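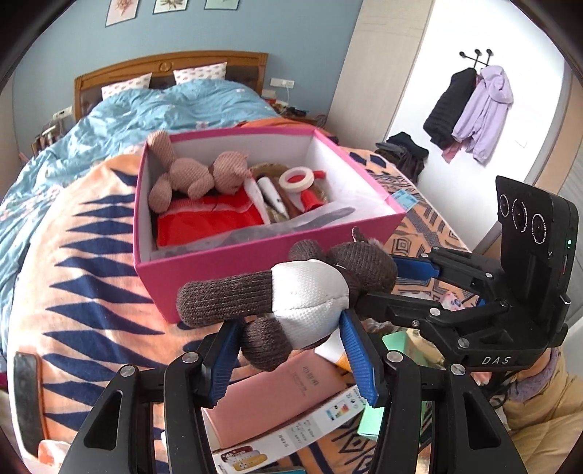

Štefánia Halás had 379 dollars in the shop account and a letter from the landlord that she had read twice and put under the till. It was February, and Mendstead had sold two zippers and a hem since morning. What she had plenty of was the jobs people never paid much for. The monkey was one of those, brown knitted fabric with a white quilted belly, and the ticket pinned to the bag it came in said Lysenko, no hurry.

She knew the name. Old Lysenko had run the ferry office in Prutholm until the bridge opened, and he had once refused her mother a ticket over ten cents. Her mother had told that story at every holiday for 19 years. Štefánia had never met the man.

At four o'clock Melaniia Derkach came in with soup and sat on the cutting table, where she was not supposed to sit.

"You're going to renew," Melaniia said.

"I haven't decided."

"You bought thread. A person who's closing doesn't buy thread."

"It was on sale."

Melaniia ate most of the soup herself. She worked nights at the bakery and was always hungry at the wrong time of day. She read the ticket and raised her eyebrows.

"That Lysenko?"

"I suppose so."

"What are you charging him?"

"Four dollars."

"Charge him four dollars and ten cents," Melaniia said, and laughed so hard she had to put the bowl down.

After she left, Štefánia closed one seam, checked the others, and swept. The phone rang once. A woman wanted to know if they did curtains, and Štefánia said yes and gave her a price that was too low. 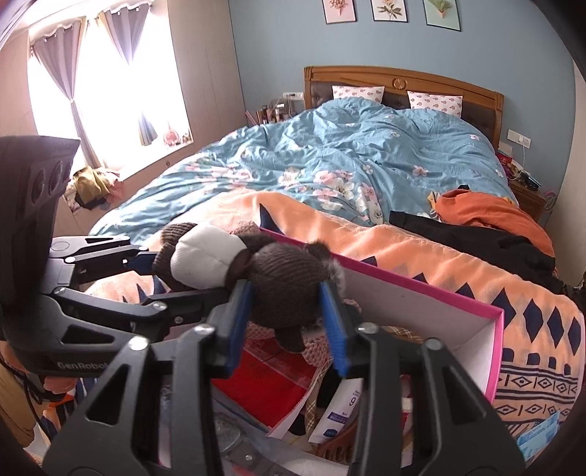

*Patum, ready for his box.*

Lysenko came a little before six. He was smaller than she had expected and he had the wrong glasses on, so he held the ticket out at arm's length to read it back to her.

"His name is Patum," he said. "My granddaughter named him. She's moving out west with her mother and she wants him mailed ahead, so he's there first."

"He's done," said Štefánia.

He turned the monkey over and ran his thumb along the belly. Then he got out his wallet and asked what he owed.

She thought about her mother on the dock with her suitcase, and the boat going out. She had always pictured rain, though her mother had never mentioned any.

"Four dollars," she said.

He paid with a five and told her to keep the rest. She gave him his dollar anyway. He looked at it for a while before he put it away.

"You're a Halás," he said. "You look like her."

"Yes."

"I had a supervisor in the office that day," he said. "I've wanted to tell somebody that."

He picked up the box and went out. Štefánia turned the sign over, took the letter from under the till, and looked for a pen.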